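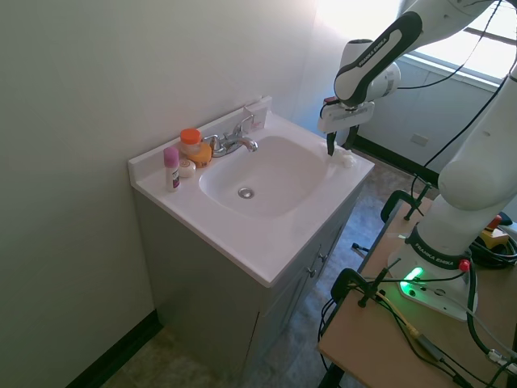

Chapter 5
Deciding What to Do Next: Task Planners and When to Distrust Them

When I started writing planners, I thought the hard part would be the search. I'd read all the papers about heuristics, I had a notebook full of trees, and I was ready for battle! Then I wrote my first real one, for cleaning up a bathroom counter, and the search finished before I could lift my finger off the Enter key. The plan was also wrong. It was a perfectly good plan for a world that existed only in my state file.

So that's where we'll spend this chapter, in the gap between the state your planner believes in and the one the arm has to deal with. We'll keep using Ostari, the little planning library you installed in Chapter 2, and we'll feed it from Cillix, which handles the perception side. If you skipped the Cillix setup (I know some of you did), go back and do it now. It takes 21 lines of configuration and you'll need every one of them by Section 5.3.

Our running problem is the one we used at Grarberg: clear the used tissues off a vanity and get them into the wastebasket.
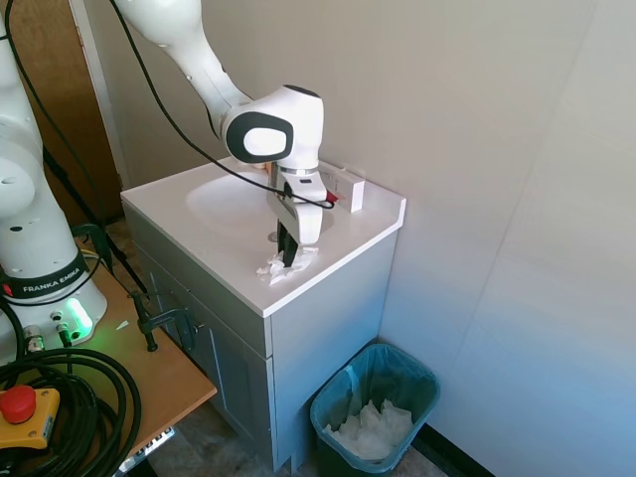 Let's start with the action "pick." In a textbook planner, pick has a precondition (the hand is empty, the object is reachable) and an effect (the object is in the hand). Lovely. Now think about what "the object" means when it's a crumpled tissue. Cillix hands you a center point and a rough outline, and both of them change as soon as anything touches the thing. With the two fingers pressed down on the tissue like that, right in front of the basin, the outline you measured before the approach is already out of date, and a good chunk of the tissue is hidden from the camera. Is it in the hand? Your planner would like a yes or a no, and you don't have one to give it yet.

My first fix was to just assume success and carry on. Please don't do this. In my log of 104 picks, the planner cheerfully marked 80 of them as done before the gripper had even reported its finger width. The rest had timed out, so it hadn't gotten around to being wrong about those.

What I do these days is split pick into three smaller actions: approach, close, and check. The check step is allowed to return "unknown," and the planner has to have something to do with that answer, usually lift a little and look again. It makes the plans longer and the search a bit slower, and I've never once regretted it.

Before you read on, open the Kim folder in the chapter download and run the planner on the first state file with the check step turned off. Keep the output. We'll compare it with the new version in Section 5.2, where we write the three actions out in full.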